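An Open Day at the Pan Food and Packaging Rooms, Zultby

By Revathi Hegde

I have a weakness for open days. Give me a name sticker and a door that is usually locked and I am happy until suppertime, so when Zorica Nikolovski wrote in April to ask whether I'd like to come and see the packaging rooms at Zultby, I said yes before I had even looked up the bus (two changes, as I found out, and a long wait in Draditz, where at least the bakery is good).

Zorica met us at the entrance and took us along the corridor at a very kind pace, stopping for everyone who wanted to ask something. There were 12 of us, mostly retired people like me and a couple of students. I should say that I came for the bags. I have been interested in food bags since my mother saved them in a kitchen drawer, flattened and folded, and I still can't throw a nicely printed one away.

Bags and their printing

I was not disappointed! One of them had bright pink Chinese lettering across clear, shiny plastic, with something white and grainy inside. Stavros Georgiou, standing next to me, reads a little Chinese and picked out the words for a food company, along with a street number and a line for telephone orders. I love it when a bag tells you where to call. It seems such a trusting thing to print. 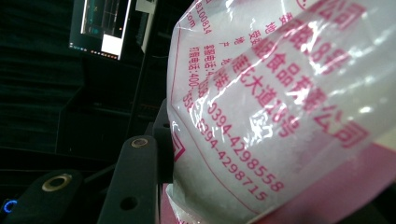
The table with the cup

We moved on to a pale wood-grain table, and I'm afraid I held up the group there, because small everyday packaging is exactly the sort of thing I can look at for ages. A clear plastic cup with a ridged rim stood on it, and near the cup was a crumpled wrapper, mostly white, with red and pink printing and a cheerful strip of green at one end.

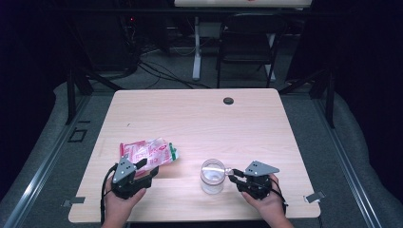

Costel Yordanov and I got to talking about how hard it is to find a wrapper that opens properly. He swears by scissors. I am a tearer, and I have swept up enough spilled sugar over the years to know that he is probably right. Zorica let us go on like this for a good while before she mentioned the coffee, and even then we were the last ones out.

The coffee was in the side room, with almond cookies from Esetti that I would gladly have taken home by the box. I did go back for one more look at the table before I left.
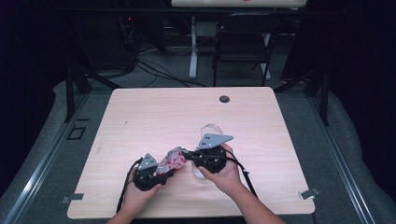 Crumpled red and white plastic and the clear cup, Zultby open day.

If you'd like to go next time, write to Zorica early and wear comfortable shoes. The return bus leaves from the far side of the road, by the pharmacy.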